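Week 6 notes: organics in the kerbside bin

Recap from last week: landfill levy is charged by the tonne, so wet heavy stuff costs councils most. Food is mostly water. Keep that in mind for all of today.

Terms first
FO = food only. FOGO = food organics and garden organics, one bin. Know the difference, people mix them up in the assignment every year.

Case 1, Stulham
Green lid bin went weekly, red lid went fortnightly. Kitchen caddy and a roll of liners dropped at every door. Before the change, general waste per household was 400 kg a year. After: 279 kg. Second year 267 kg. Most of the drop came in the first few months, then it flattens out. Why? See reading 2, the bit on flats and shared bins.

Complaints: smell, nappies, maggots in August of all months. Council kept a weekly red bin option for families with babies, small fee. Take-up was low.
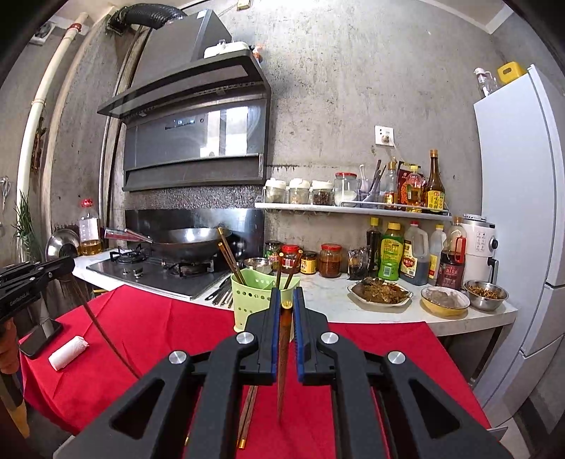
Waste & Resource Recovery

Contamination
Biggest headache for the processor. Hesico takes the Stulham loads and rejects anything over its limit, whole truck goes to landfill at council's cost. Usual suspects:
- plastic bags (still number one)
- "compostable" packaging that isn't certified
- glass, worst of the lot, can't be screened out once its broken
- treated timber, painted offcuts

Bin tagging trial covered 1000 homes. Inspectors looked under the lid, left a happy or sad tag. Contamination fell on tagged streets, crept back up when the tagging stopped. Discuss: is education a one-off cost or a running cost?

Case 2, Oltisis
Regional, long hauls, no processor nearby. Haddad runs open windrows on a leased farm block. Cheaper than in-vessel but odour is an issue and the licence won't allow meat or dairy. So residents get a different list to their neighbours one shire over. Confusing. Compare the two lists for tute.

Where does the compost go?
Farmers want it clean and cheap, and spread at the right time of year. Glass bits kill the market. No buyer = stockpile, and stockpiles catch fire. Come back to this in week 9 with the market slides.

For the tute
1. Read the Stulham bin audit, skip the apendix.
2. Half a page: weekly or fortnightly red bin, pick one and defend it.

Shares 4 | Comments 0

Related
Week 5: Landfill levies and who pays
Week 7: Container deposit schemes
Assignment 2 marking guide
Reading list (updated)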